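Was vom Blatt bleibt
Der Umgang mit Papier in öffentlichen Archiven und Verwaltungen

Aus dem Magazin, März 2026

Die Umstellung der Verwaltungen auf elektronische Akten hat die Menge des täglich beschriebenen Papiers deutlich verringert. Der Bestand, der in den Magazinen liegt, ist davon unberührt. Er wächst sogar weiter, denn mit der Auflösung von Registraturen gelangen Unterlagen in die Archive, die über Jahrzehnte in Kellern und Nebengebäuden aufbewahrt wurden. Das Stadtarchiv Flotden übernahm im vergangenen Juni auf diesem Weg 3814 Akteneinheiten aus der ehemaligen Bauverwaltung. Ein Teil davon ist in gutem Zustand, ein anderer kann derzeit nicht vorgelegt werden.

Die Ursachen der Schäden sind seit langem bekannt. Mit der industriellen Herstellung im 19. Jahrhundert trat der Holzschliff an die Stelle der Hadern, und die saure Leimung mit Harz und Alaun setzte sich durch. Beides machte Papier preiswert und in großen Mengen verfügbar. Die im Blatt verbliebene Säure spaltet jedoch die Celluloseketten, das Papier vergilbt, verliert seine Festigkeit und bricht schließlich beim Umblättern. Bestände aus der Zeit zwischen 1850 und der zweiten Hälfte des 20. Jahrhunderts sind am stärksten betroffen. Ältere Handschriften auf Hadernpapier befinden sich nicht selten in besserer Verfassung als ein Durchschlag aus der Nachkriegszeit.

Für die Akten aus Flotden kommt hinzu, dass Bauunterlagen selten aus einem einzigen Material bestehen. Lichtpausen liegen neben Transparentpapier, Fotografien sind mit Klebstoffen unbekannter Zusammensetzung auf Karton befestigt, Heftklammern haben Rost abgegeben. Eine einheitliche Behandlung ganzer Kartons scheidet damit in vielen Fällen aus. Die Unterlagen müssen gesichtet und getrennt werden, bevor über eine Entsäuerung entschieden wird.
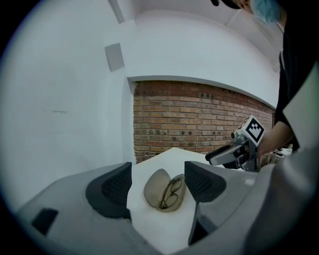 Die Massenentsäuerung selbst gilt als erprobt. Dabei wird eine alkalische Verbindung in das Papier eingebracht, die vorhandene Säuren neutralisiert und eine Reserve für künftige Belastungen bildet. Verlorene Festigkeit stellt das Verfahren nicht wieder her. Es verlangsamt den Abbau und muss daher einsetzen, solange das Blatt noch benutzbar ist. In Flotden wurde der Auftrag an den Dienstleister Livix vergeben, der die ersten 200 Kartons bereits zurückgeliefert hat. Stempelfarben und Kopierstifte werden vorab auf Löslichkeit geprüft, empfindliche Stücke bleiben von der Behandlung ausgenommen.

Mindestens ebenso wichtig ist die Lagerung. Kühle, gleichmäßige Temperaturen und eine mäßige relative Luftfeuchte verlängern die Lebensdauer eines Blattes erheblich, und zwar unabhängig davon, ob es entsäuert wurde. Starke Schwankungen sind zu vermeiden. Hüllen und Kartons sollen aus alterungsbeständigem Material bestehen, Kunststoffhüllen mit Weichmachern gehören nicht in ein Magazin. Für das neue Magazingebäude in Flotden sind 3000 laufende Meter Regalfläche vorgesehen, dazu 2 gesonderte Räume für Pläne und für fotografisches Material.

Mit der Digitalisierung verbindet sich häufig die Erwartung, das Original könne anschließend entfallen. Archivfachlich ist diese Auffassung nur in engen Grenzen haltbar. Das Digitalisat schont das Original, da es die Vorlage im Lesesaal in den meisten Fällen ersetzt, und es erleichtert den Zugang für auswärtige Benutzer. Wasserzeichen, Prägungen, Radierspuren und die Reihenfolge späterer Einlagen lassen sich am Bildschirm aber nur unvollständig beurteilen. Bei Unterlagen mit rechtlicher Bedeutung können gerade diese Merkmale ausschlaggebend sein. Das Erschließungssystem Kiani, mit dem das Archiv seine Bestände verzeichnet, führt Original und Digitalisat deshalb unter einer gemeinsamen Signatur.

Auch die abgebenden Stellen tragen Verantwortung. Schriftstücke, die dauerhaft aufzubewahren sind, sollten auf alterungsbeständigem Papier nach DIN EN ISO 9706 entstehen. Die Norm verlangt unter anderem eine alkalische Reserve und begrenzt den Anteil leicht oxidierbarer Stoffe. Recyclingpapier ist für die überwiegende Zahl der Verwaltungsvorgänge geeignet und aus ökologischen Gründen vorzuziehen. Für Urkunden, Satzungen und Personenstandsunterlagen gelten strengere Maßstäbe, die bei der Beschaffung gesondert auszuweisen sind. Haftnotizen und Klebestreifen sind vor der Abgabe zu entfernen, ebenso Büroklammern und Gummibänder.

Die Bauakten aus Flotden werden abschnittsweise für die Benutzung freigegeben, beginnend mit den Jahrgängen vor 1920. Anträge auf Einsicht in noch nicht freigegebene Teile nimmt das Archiv schriftlich entgegen. Soweit der Erhaltungszustand es zulässt, wird eine Reproduktion angefertigt.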